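Cumgate Road Markings Survey: October update for the Obeidat Fund

Hi all, and thanks for being patient with me this month! I've now driven 91 of the 143 stretches on our list, so we're well past halfway, and the paperwork is nearly caught up too (nearly). I spent most of October on the two-lane roads through the woods and then the bigger junctions, and I graded the lines on each one using the Grerker scoring sheet you paid for.

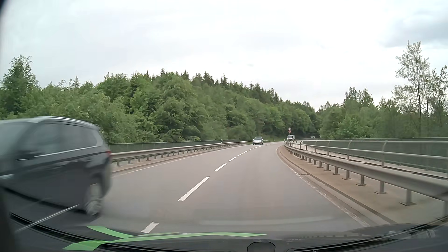 OPEN ROAD STRETCHES

The center lines are mostly in good shape, with nice bright dashes you can follow right up into a bend. Edge lines are the weak spot. On this one the left edge is thin but solid, and the right edge is worn and patchy, so I scored the two sides separately. I'd love to do that everywhere, and it only means one extra column on the sheet.

So far 68 stretches have a final score. The rest need a second look from me before I send them over to Udevine for the map.

Junctions are slower going. There's just so much paint to grade!

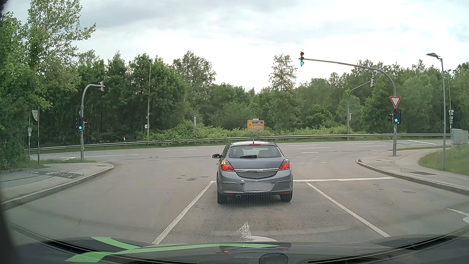

Lane arrows take a beating, and so do the bicycle symbols, so I've started giving those their own line in the notes. Stop lines get a separate score as well.

Money is fine. I've spent $754 on fuel and printing, a little under plan, and I'd like to put what's left toward a second round of junction visits if you're okay with that. Let me know before I book the next batch of drives.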